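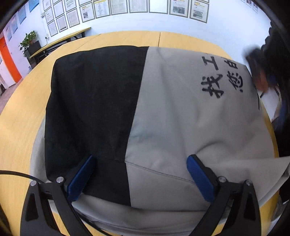 Boris Gashi has it wrong about the sleeves, according to Prendergast, who thinks they should be crossed over the front where you can see them. Gashi has heard this many times and still folds them to the back.

By the Musunness staff
November
Filed under: Work & Trades, Clothing Care

Gashi runs the folding table at Perna, a small shop in Gresteton that washes, mends and packs work jackets for companies that issue them to their staff. He has been at it for 18 years. Before that he loaded trucks for a bakery.

"I came in to fill a gap for 10 weeks," he said. "The woman who did the folding had gone to have her knee fixed. She came back and they kept us both."

We talked while he ate lunch, standing up. He does not like to sit during the day because his back stiffens.

Jackets are harder than shirts, he said. A shirt has a collar that tells you where the middle is. A jacket with two colors can fool you, because the line where the colors meet is often cut on a slant, and a new person will fold along that line and end up with a crooked bundle.

"You go by the shoulders. Forget the seam. Get the shoulders level and the rest of it comes along."

Printing is the other thing. Many of the jackets have big lettering, and customers want it on the outside so they can sort a stack without opening it. Gashi tries never to put a crease through the letters. On some jackets the print is too wide and part of it has to go around the fold.

"If it's going to crack, it cracks at the fold," he said. "So I make that fold soft. I don't press on it. I put my hand flat next to it and push the air out that way."

He prefers a round table, which surprised me. The shop has a long square one that is used for mending. With a round one, he said, he can move a few steps and come at the jacket from another side without dragging it. Light wood suits him too, because dark lint shows up on it and he can wipe it off before the next jacket goes down.

A loose flap hanging over the side does not bother him in the early stages. He leaves it until the body is flat, then brings it in last.

On a busy day he does more than 60 jackets, most of them before noon. Zippers are closed first, all the way up. Pockets are checked by hand. He has found pens, bus tickets and once a boiled egg.

"Still in the shell. It had been through the wash. I threw it out."

I asked how long it takes to teach someone. He said the folding itself takes an afternoon, but it was 7 months before the last person he trained could keep a stack straight. Padded jackets slide. He alternates them, collar to the left and then collar to the right, and keeps the stacks low.

At home he hangs everything on hooks. His wife does the drawers.

"She rolls things," he said. "It works fine. I wouldn't do it with a jacket."

He finished his sandwich, rinsed his hands, dried them twice and went back for the afternoon load.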